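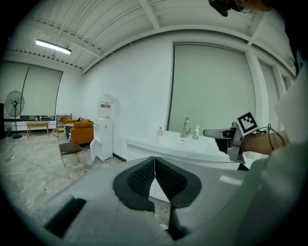
CHAPTER 7
Planning and Budgeting for Hand-Held Gripper Equipment

7.1 Purpose of the chapter

Chapter 6 dealt with the selection of tasks. The present chapter deals with the equipment needed to record those tasks by hand, and with the budget that has to be approved before any of it is ordered. It covers the gripper set itself, the parts that wear, the room, and the labor. Fixed robot arms are treated in Chapter 9 and are left out of all totals given here.

By the end of the chapter the reader should be able to prepare an equipment list for one recording station, separate one-time costs from recurring costs, and compare two supplier quotations that are not laid out in the same way.

7.2 The station as the unit of planning

A budget should be built up from stations. A station is the smallest group of equipment and floor space in which one operator can complete a recorded task without borrowing anything from another operator. Two-handed work calls for 2 grippers per station, and a quotation that lists grippers singly must be converted before it is compared with one that lists them in pairs.

The station includes the furniture and fixtures that the task requires. A sink task needs a sink, a counter of the correct height, and the bottles or dishes to be handled. Buyers who plan from the gripper price alone usually leave these items out, and they then appear as unplanned purchases in the first month of operation.

Grippers are commonly quoted in three parts: the body, the fingers, and the markers and cabling. The body is a capital item. Fingers with soft pads are consumables and belong in the operating budget. Printed markers cost little, but a damaged marker can make a recording unusable, so spares should be kept at the station.

7.3 One-time and recurring costs

Table 7.1 gives the cost lines for a single station at the Skemier site, as submitted for approval. Amounts are in dollars.

Table 7.1 Cost lines, one station
Gripper bodies, pair: 1,158
Finger pads, first set and spares: 213
Markers, cables and mounts: 412
Total equipment: 1,783

The total excludes the room, the fixtures and the operator. It also excludes data storage, which is charged at site level and shared among stations by recorded hours.

Of the three lines, only the first is a true one-time cost. The second recurs at an interval that depends on the task. Pads used on dry, smooth objects last longer than pads used on abrasive or wet ones, and the supplier's stated service life should be read with the test conditions beside it. Where no test conditions are given, the planner should ask for them in writing. The third line is mixed: mounts are seldom replaced, while cables that bend near the wrist fail regularly and should be entered as a recurring cost.

7.4 Preparing the room

Room costs are often larger than expected because they are spread over several departments. The following items should be checked before an order is placed.

Lighting. Overhead fittings should give even light across the work surface. Windows should have blinds that can be closed fully, so that recordings made in the morning and in the afternoon are comparable.

Power. The number of outlets within reach of each station should be noted on the floor plan. Cables that must cross a walkway require covers, and covers are priced by length.

Clearance. The operator needs space to step back and turn with both arms extended. Furniture that belongs to the task stays in place. Any other furniture is moved or is recorded on the plan as fixed.

Water. Where a task uses running water, the planner should confirm the supply and the drain with the building manager, and should ask the gripper supplier whether the body is rated against splashing. A unit without such a rating can still be used for handling tasks at a sink with the water shut off.

7.5 Comparing quotations

Two quotations were received for the station in Table 7.1, one from Wamex and one from Malinowski. The Wamex quotation gave a price per pair, included the first set of pads, and excluded delivery. The Malinowski quotation gave a price per unit, listed pads separately, and included delivery. On the first page the Malinowski price appeared lower. After both were restated per station, with pads and delivery included, the order was reversed.

Teresa Cieślak, who prepared the comparison, used a single sheet with one row for each cost line and one column for each supplier. Blank cells were not filled with zeros. A blank cell means that the supplier has not stated a price, and it must be resolved before a total is drawn.

Lead time was entered as a separate row. An order placed in January for use in the same quarter leaves little room for a late shipment, and the cost of an idle operator was therefore calculated for each week of delay. Prosetti, a third supplier, was removed at this stage for want of a firm delivery date.

7.6 Terms used in this chapter

Body: the housing of the gripper, including the handle and the drive or trigger parts.
Consumable: a part replaced in normal use within the budget year.
Fixture: an object that belongs to the task and remains in the room.
Station: see Section 7.2.

Section 7.7 begins the worked budget, starting with the station count.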